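Removing fixation plate at 11 months, or leave it in?

Ovville Bone & Joint Forum > Ankles and lower legs

marlpit_jen
Posted 8:14 pm

Hello all, long time reader, first time I've started a thread. I broke my fibula coming off a kerb last June (not even running for a bus, just walking) and they put in a titanium plate with a row of screws. Healed fine, X-rays lovely, surgeon happy. Trouble is I can feel the thing. Boots rub on it, I can't kneel on that side to do the skirting boards, and in cold weather it has a sort of ache I can't describe properly.

I've been offered removal. It would be a day case, then a couple of weeks of taking it easy. The consultant basically shrugged and said it was up to me. Has anyone had theirs out and wished they hadn't? Or the other way round?

Hobnail
Posted 8:51 pm

Had mine out at 11 months, best thing I ever did. The rubbing went straight away. The ache took longer and I still get a bit of it in January, so I don't think that was all down to the metal. Ask if you can keep it! Mine's in a jam jar on the windowsill and the grandchildren fight over it.

tove_t
Posted 9:20 pm

Going to be the other voice. I left mine in and I'm glad. It was sore for well over a year and then one spring I noticed I hadn't thought about it for weeks. Second operation means second anaesthetic, second scar, and empty screw holes that have to fill in. My physio was quite firm that you don't go jumping off things for a while after.

Also what boots are you wearing? I swapped to a pair with a softer collar and that was half the battle.

Tove Thoroddsen
Moderator, ankles and lower legs

marlpit_jen
Posted 9:38 pm

Thanks both. Boots are ordinary steel toecaps for work so not much choice there, Tove, though I could try a pad. Hobnail, did you go back to work quickly? I'm on my feet most of the day.

Brunello_R
Posted 10:05 pm

I'll tell you how mine went, with the warning that it's long, because I wish someone had told me the boring bits. I'd had a plate and screws in for two winters. Same story as you, right on the bony part where there's no padding at all. I put off the decision over and over, mainly because I'd convinced myself that being able to walk on it meant I had no business complaining.

Then I caught it on the corner of the dishwasher door, and I'm not exaggerating, I had to sit on the kitchen floor for ten minutes. Rang the clinic the next morning. 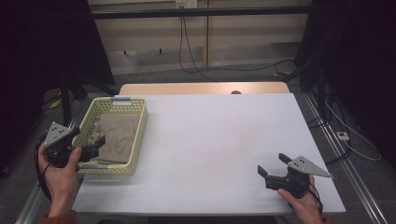 The operation itself was nothing much. In early, home by teatime, big bandage, told to keep it up on a cushion. They let me put weight on it the same day, which I hadn't expected, though I used a crutch on the stairs. One screw was awkward to get out and they had to make the cut longer than planned. So my scar is worse than the first one. That's the bit I'd ask about if I were you: what do they do if a screw won't budge? Mine had an answer ready, and I liked him better for it.

Back at work after two weeks, but I sit down for a living. On your feet all day I'd want longer.

Brunello Ruggiero

Hobnail
Posted 10:17 pm

What Brunello said. I took three weeks and could have done with four. Get it in writing for your boss.

kettle_and_toast
Posted 7:02 am

Why don't they just use the dissolving ones? My sister-in-law had Mellix screws in her foot and there's nothing to take out, ever. Seems mad to put metal in someone and then charge them 1000 quid to have it removed again (that was the private quote my neighbour had, hospital fee only).

tove_t
Posted 7:30 am

Because a foot isn't an ankle, kettle! It depends on the break and what load it takes. And the dissolving sort aren't trouble free either. We had a thread in here from someone whose Riis pins left a sore lump while they were breaking down, and it went on for months.

kettle_and_toast
Posted 7:44 am

One thread. I could find you a dozen about metal.

tove_t
Posted 7:49 am

You could, on a forum for people with sore ankles. The happy ones don't sign up. That goes for both kinds, by the way, so I'm not having a pop at you.

Brunello_R
Posted 8:10 am

Bit late for Jen to change what's in there anyway. Jen, is it the whole plate that bothers you or one spot? A man on my ward only had the top screw out, under a local, and left the rest.

marlpit_jen
Posted 12:26 pm

Oh, now that's interesting. It's mostly one spot, towards the bottom, where the boot hits. Nobody mentioned taking out just the one. I've got a phone appointment with the nurse coming up so I'll ask about that and about stuck screws. Kettle, I did wonder the same about the dissolving ones, but I was full of painkillers at the time and would have agreed to anything.

Will try a pad in the boot meanwhile. Any recommendations?

Hobnail
Posted 12:58 pm

Kukance gel ones, the thick sort. Cut a hole in the middle so it sits round the sore bit and doesn't press on it.

tove_t
Posted 1:15 pm

Seconded, but go for felt if your feet get hot. The gel ones slide about. Let us know what the nurse says.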